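Print this thread | E-mail this thread

Orysia Tymoshchuk
Friday, posts shown oldest first

Right, gripper thread. A few of you asked how the Brastar and the Floltex compare now that I've had both on the same arm, so I'm going to dump everything here before I forget it. Grab a tea.

Background for new people: I've got one smallish arm, a bench, and a job that is basically tidying crockery. Plates, trays, the odd saucer. Pick it up, move it over there, put it down without a horrible noise. Sounds easy. Plates are evil.

The Floltex is the soft one. Two rubbery fingers that curl when you push air in. Lovely on mugs, lovely on fruit, and I had really high hopes for it. The Brastar is a two-finger electric with linkages and stiff, flat tips.

First thing I noticed is that the soft fingers want something to wrap round. A plate lying flat gives them nothing! They just pat it. I have so much footage of a gripper gently patting a plate like it's a poorly dog.

So for the Floltex you end up having to slide the plate to the edge of the bench and grab the overhang. It works, but it's slow, and you need to know where the edge is, and if the slide goes squiffy you've got crockery on the floor. Ask me how I know. (Lost 3 saucers.)

The Brastar can get a tip under a rim if you come in low enough and at a bit of an angle. When I say low enough I mean properly low, the sort of low where you've got your hand hovering over the stop button and you're breathing through your teeth.

I did 10 goes with each on the same dinner plate, starting from the same place. Brastar got it 8 times. Floltex got it 5, and that's with the slidey edge trick allowed. I know ten goes isn't science, please don't write in.

Both of the Brastar misses were the same thing: one tip went under, the other landed on top of the rim, and the plate spun round and scooted off. I think my closing speed was too high. I've slowed it right down since but haven't rerun the full set.
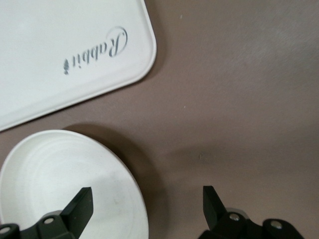 Camera next, because that made more difference than I expected. I started with one up on a pole looking down at the whole bench. Good for "where is the plate", useless for "where is the plate compared with my fingertips", as the arm gets in the way at exactly the moment you care.

Swapped to a little one on the wrist and it was night and day. You always have the fingers in view, so you're lining one thing up with another thing instead of trusting that all your measurements are right. Mine never are.

Downsides of the wrist camera: white crockery under my bench light goes very flat and it's hard to pick out the rim. The shadow at the edge helps a lot. I've moved the lamp off to one side so there's more of it, and I'd do that before I spent any money on a better camera.

Also the cable. Oh, the cable. It snagged on the elbow every time the wrist turned past a certain point, and I ended up with a loop of it held on by a hair bobble. The hair bobble is still there. It's the most reliable part of the whole setup.

Hipólito Valdebenito messaged to ask why I don't just use suction. Fair question! I did have a go with the Fuentealba cup. On the smooth middle of a plate it's brilliant, picks it straight up, job done. On anything with ridges or crumbs it hisses at you and lets go.

And it lets go late, that's what bothers me. With fingers you usually know straight away that you haven't got it. With the cup I had a side plate come off halfway across, at a height I wasn't happy about. I might go back to it with a softer lip.

Trays are a different problem again. They've got a nice raised edge, so you'd think they'd be easier, but they're wide and you're only holding one side, so the far end droops and drags. The Brastar hangs on but you can hear the motor grumbling. The Floltex just bends.

My current plan for trays is not to lift them at all, just pinch the edge and pull. Hipólito reckons that's cheating. It's my bench, I say it's fine.

Controller bit, for the three of you who care. I've been running it all off the Fistunent box since March and mostly I like it. The teach mode is good: you push the arm about by hand, press the button, it remembers. The menus are a maze and the beep is too loud.

One moan though. The gripper force setting goes back to the default every time you power cycle. I only noticed when it shut on a teacup handle with far more enthusiasm than I'd asked for. If you've got the same box, check your force setting after every restart. Put a sticky note on it. I have.

Price question, since it's come up twice: I got the Brastar second-hand and the Floltex was a loan, so I can't give you a sensible figure for either, sorry. The soft fingers do wear though, and you'd want to budget for spares. One of mine has a little split near the base already.

So if you're mostly doing flat stuff, I'd go for the stiff fingers and put the camera on the wrist. If it's fruit, cups, anything roundish, the soft ones are a joy and you won't crush anything. I'm keeping the Brastar on for now.

Next up is thinner fingertips. I want to file a bit of a wedge onto a spare pair and see if I can come in at a shallower angle. If anyone's done this and has an opinion on how thin is too thin, shout before I get the file out!

Oh, and someone asked whether the saucers were mine. They were my mum's. She doesn't follow me on here.

Contact | Copyright Orysia Tymoshchuk | Back to top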